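Coffee table won't stay clear, what do you all do?

Started by Trevby412
Living Rooms & Small Spaces
Tue 22 June

Trevby412 wrote:
OK so I need help from people who are better at this than me. We moved the desk out of the living room in January to make space for the sofa, and ever since then everything that used to live on the desk has moved onto the coffee table. Pens, markers, erasers, the tube of whatever somebody rubbed on their knee, a spray bottle, little boxes with nothing in them. I clear it on Sunday night and it's back by dinner the next day!

Right now I'm trying the one big basket method. Everything goes in a white plastic basket, pen holder and all, and the basket goes on the shelf when people come over. My husband says this is just a junk drawer with handles. Is he right? Does anybody do this and like it?

hukel_hill wrote:
He's right, sorry. I did the basket thing for 2 years and all it did was hide the mess from me. You stop seeing what's in there. I found a birthday card I'd written and never mailed.

What fixed it for me was drawers. I got a Virness side table, the narrow one, and the pens went in the top and the medicine cabinet stuff went back to the medicine cabinet where it should have been in the first place.

pinwheel_mom wrote:
Gonna disagree with hukel_hill here. Drawers are great if you're the only one putting things away. I have kids. They will not open a drawer. They will drop a marker in a basket from across the room though, and I'll take it.

Basket stays on the table in our house, I don't even bother with the shelf. The trick is a cup or pen holder inside it so the pens stand up. If they're lying in the bottom you never find the one that works and somebody always leaves a cap off.

hukel_hill wrote:
But then the table isn't clear, it's a table with a basket on it. She asked how to keep it clear.

pinwheel_mom wrote:
She asked what we all do. That's what I do :)

fan_of_lists wrote:
Small thing but please keep the pain cream out of the pen basket. We had a cap come off one and every pencil in the house smelled like menthol until school let out. Ours lives in a zip bag in the bathroom now and nobody has complained.

Also test your pens!! Sit down with a scrap of paper and scribble with each one. Out of the 16 we had in the mug I kept 3. It took one cup of coffee and I was so pleased with myself I did the kitchen drawer too.

Trevby412 wrote:
Oh no, the ointment has absolutely been sitting right next to the erasers. Moving it tonight.

I looked at the Virness table and it's cute but we've got the sofa, the coffee table and the shelves in there already and I can't see where it would go. The shelves are dark too and I don't want another color in the mix. I could maybe do a shallow tray on the lower shelf?

hukel_hill wrote:
Tray on the lower shelf would work, as long as you can reach it from the sofa. If you have to get up you won't do it. I measured mine sitting down with my arm out, my daughter thought I'd lost it.

quietcorner wrote:
How are you all cleaning the plastic baskets? Mine is white with those little holes and the bottom has gone kind of brown. I've used dish soap and it gets better but the holes are a pain.

pinwheel_mom wrote:
Baking soda paste and an old toothbrush, then take it outside and hose it. Let it dry upside down. I do it maybe twice a year. The brown never goes away completely on mine and I've made my peace with that.

fan_of_lists wrote:
I line mine with a piece of shelf paper now and swap it out when it gets gross. Cut it a little small so it doesn't curl up the sides.

Trevby412 wrote:
Shelf paper, love it, I have half a roll left from the kitchen. OK so the plan: pens and markers stay together in the holder, dried out ones get tossed, ointment to the bathroom, spray bottle under the sink. Basket gets emptied all the way and scrubbed before anything goes back in. I'll give it until the end of the month and if the table's covered again I'm buying the drawers and telling hukel_hill she won. I'm starting with the pens because that's the fun part.

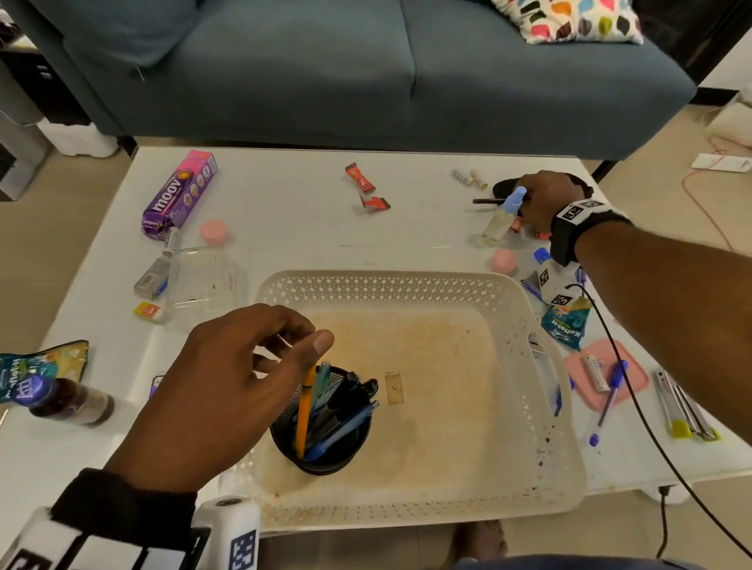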